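Pour préparer des éprouvettes de stratifié verre/époxyde destinées à un essai de délaminage en mode I (poutre double encastrée, DCB), il faut une plaque, une amorce de fissure propre et un peu de patience au collage des charnières. La procédure ci-dessous est celle que nous suivons à l'atelier de Tetby.

## Matériel

- tissu de verre unidirectionnel
- résine époxyde Jirnen et son durcisseur
- film antiadhésif mince pour l'amorce
- charnières métalliques, colle structurale
- scie diamantée à eau, papier abrasif
- correcteur blanc et réglet

## 1. Draper la plaque

Découper un nombre pair de plis, tous dans le même sens. Poser la première moitié en imprégnant chaque pli au rouleau, puis placer le film sur un seul bord de la plaque, bien parallèle à ce bord. Le film doit rester plat : un pli dans l'insert crée une poche de résine et fausse la valeur d'amorçage. Draper ensuite la seconde moitié.

Repérer au feutre, sur le bord, l'endroit où finit le film — on ne le voit plus une fois la résine gélifiée.

## 2. Cuire

Mettre sous vide, vérifier la fuite, puis chauffer à 68 °C pendant 7 heures. Laisser redescendre dans l'étuve, porte fermée. Noter le numéro de la plaque sur la fiche de cuisson ; celle qui a servi pour ce tutoriel porte le numéro 557.

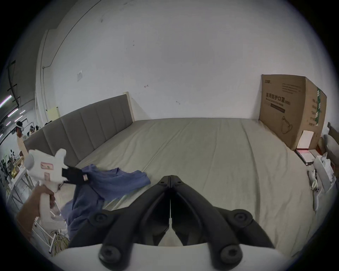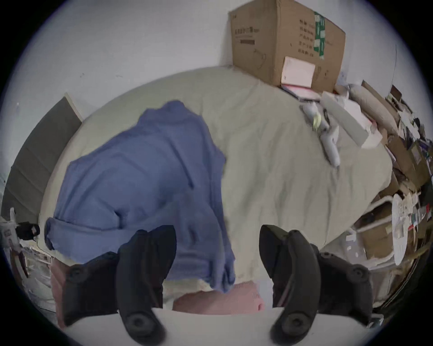
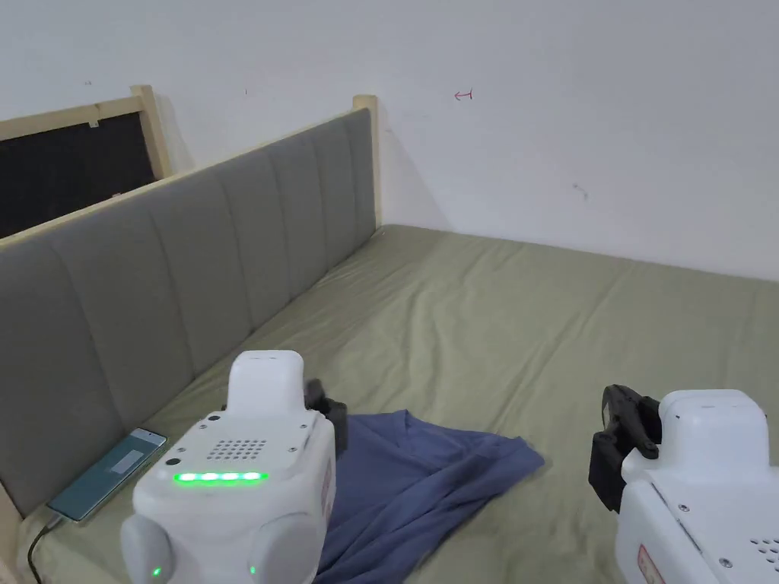
Işık fait remarquer que la descente en température compte autant que le palier : ses plaques sorties trop tôt étaient voilées, et les charnières ne portaient plus à plat. Même constat à Grustby, où l'on attend maintenant le lendemain pour démouler.

## 3. Découper

Éliminer les bords de la plaque, puis scier les éprouvettes dans le sens des fibres. Passer les chants au papier abrasif fin, à l'eau. Sécher à l'étuve tiède avant le collage.

Mesurer la largeur et l'épaisseur en trois points et garder la moyenne. Une éprouvette dont l'épaisseur varie nettement d'un bout à l'autre est mise de côté.

## 4. Coller les charnières

Dépolir les deux faces du côté de l'insert, dégraisser, coller. L'axe des charnières doit être perpendiculaire à la longueur. Serrer à la pince sans chasser toute la colle et laisser prendre une nuit.

## 5. Marquer le chant

Passer une couche mince de correcteur blanc sur un chant, puis tracer des traits fins au réglet à partir de la fin de l'insert, sur une longueur de 40 mm. Des traits épais rendent la lecture du front de fissure pénible.

## 6. Ouvrir la préfissure

Monter l'éprouvette dans les mors, remettre l'effort à zéro et charger lentement jusqu'à ce que la fissure quitte le film de quelques millimètres. Décharger, relever la position du front sur les deux chants. Si l'écart entre les deux est visible à l'œil nu, contrôler l'alignement des charnières avant de passer à l'essai.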